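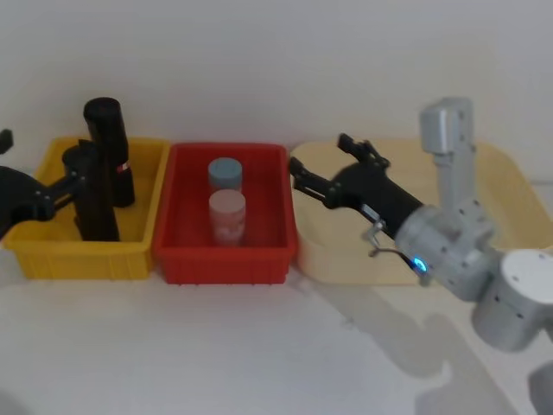

Uninterruptible power supply (home and small server use)

A UPS, or uninterruptible power supply, is a box with a battery in it that sits between the wall outlet and a computer. When the mains drops out the battery takes over, long enough to ride out a short cut or to shut things down cleanly. In home server circles the word usually means a small line-interactive unit, desktop or rackmount, second hand more often than new.

Contents
Types
Sizing
Batteries
Monitoring software
Shutdown order
Noise and heat
Rack and shelf mounting
Buying used
Known projects
See also

Types

Three kinds are commonly sold.

Standby (also called offline). Cheapest. Load runs straight off the mains until the power fails, then a relay flips over to battery. Short gap while it switches. Most computer power supplies ride through it, some fussy ones don't.

Line-interactive. Same idea plus a transformer that can nudge the voltage up or down without touching the battery. Good in places with saggy rural supply. The usual pick for a home rack.

Online (double conversion). Mains goes to DC and back to AC all the time, so no switching gap. Runs warm, fans always on, uses more power doing nothing. Found in proper server rooms and in the garages of people who got one free.

Output waveform matters too. Cheaper units give a stepped or "simulated" sine wave on battery. Server power supplies with active power factor correction can dislike this, and a few will just switch off, defeating the purpose. Pure sine units cost more. Check the spec sheet, not the box.

Sizing

Ratings are given in VA (volt-amps) and in watts. The watt figure is always the same or lower and it's the one to use. People buy on VA, plug in the server, a switch and a monitor, then wonder about the overload beep.

Measure the load with a plug-in power meter. Nameplate figures on server power supplies are the maximum and most boxes idle well under. An older one-unit server with a single processor and a couple of drives may sit near 100 watts, more at boot when the fans spin up. Leave headroom for that.

Runtime isn't linear. Halve the load and you get more than double the minutes, as the battery copes better with a gentle draw. Makers publish runtime curves. These are for new batteries at room temperature. A shed in January in Colldale is not room temperature, in either direction depending which hemisphere the reader is in.

Laser printers should not go on the battery side. Nor heaters, nor anything with a big motor.

Batteries

Nearly all small units use sealed lead-acid batteries, in 12 volt blocks. Some newer ones use lithium iron phosphate, lighter and longer lived, dearer up front.

Lead-acid blocks wear out whether used or not. Heat is the main killer. A swollen case is a sign to replace straight away, and swollen blocks can jam in the tray so that the whole front has to come off. Wear gloves and eye protection. Replace all the blocks in a string together, mixing old and new shortens the life of the new ones.

Common sizes are 7 amp-hour and 9 amp-hour, which share the same case dimensions in most brands. Terminals come in two widths (F1 and F2), worth checking before ordering. Old batteries go to a recycler, never in the household bin. Many auto parts shops and council depots take them.

Self test: most units run one on a schedule. A pass only means the battery held for a few seconds under whatever load was there. A proper calibration drains it further and should be done with the servers shut down or moved to another outlet.

Monitoring software

The UPS talks to the computer by USB, serial, or a network card in the back. Network UPS Tools (NUT) is the usual open source choice and supports a very long list of hardware. apcupsd is older and narrower, simpler to set up. Hypervisors and storage appliances often have one or the other built in.

In a NUT setup one machine has the cable and runs the server part, the others ask it for status over the network. The network switch therefore has to be on the UPS as well. This gets missed alot. Power goes, switch goes, and the other machines never hear the warning.

Serial cables are a trap. Some makers use their own pinout and a plain serial cable can make the unit turn off the moment it's connected. Look up the cable number first.

Shutdown order

Usual practice:

Guest machines and containers first.
Then the hypervisor hosts.
Storage after anything that mounts it.
The machine with the UPS cable last, which then tells the UPS to cut its output.

Cutting the output matters. If mains comes back halfway through a shutdown, the servers halt and stay halted, with no change in power to wake them. With the output cut and restored, any machine set to "power on after AC loss" in its BIOS will boot by itself.

Delays need testing. A busy mail or database guest can take several minutes to stop. Set the trigger on remaining charge or remaining runtime, whichever is reached first, with plenty spare.

Noise and heat

Desktop units are mostly silent on mains. Rackmount ones vary. Some run a fan all the time, others only while charging or on battery. Fan swaps are a popular mod, they void the warranty and a slower fan may trip a fault alarm. Capacitors inside hold a charge after unplugging, so opening the electronics section is not a beginner job. The beeper can usually be muted through the software.

Rack and shelf mounting

Goes at the bottom. Heavy. A two-unit model with batteries in can be more than one person should lift, so take the batteries out, mount the chassis, put them back. Four-post rails only, cantilevered off two posts is asking for trouble. Check the depth, a short network cabinet often won't take it.

Buying used

Units without batteries go cheap as the shipping is the real cost. Look for:

Front bezel and battery tray included
Battery connector and harness still there (often tossed with the old blocks)
Correct input plug, some bigger models need a 20 or 30 amp circuit
Network card unlocked or resetable

Units sold as "untested, no battery" may refuse to start at all until a good string is fitted, so the seller may be telling the truth.

Known projects

Arholm is a set of shell scripts for staged shutdown over SSH, written by Kaj Kirkegaard and now looked after by Sanne Geerts. It sits on top of NUT. Version 13 dropped support for apcupsd, which caused some grumbling, and a fork called Galanwood keeps it going. Galanwood is maintained by Wichai Rojanasak and tracks the same config format, mostly.

The Thoroddsen list is a community table of battery sizes by UPS model, started by Guðlaug Zoëga. It covers 28 makers. Entries for discontinued models are kept. Hjalti Snorradóttir added the terminal width column. Needs updating for lithium models.

See also

Power distribution unit
Surge protector
Power factor
Automatic transfer switch
Wake-on-LAN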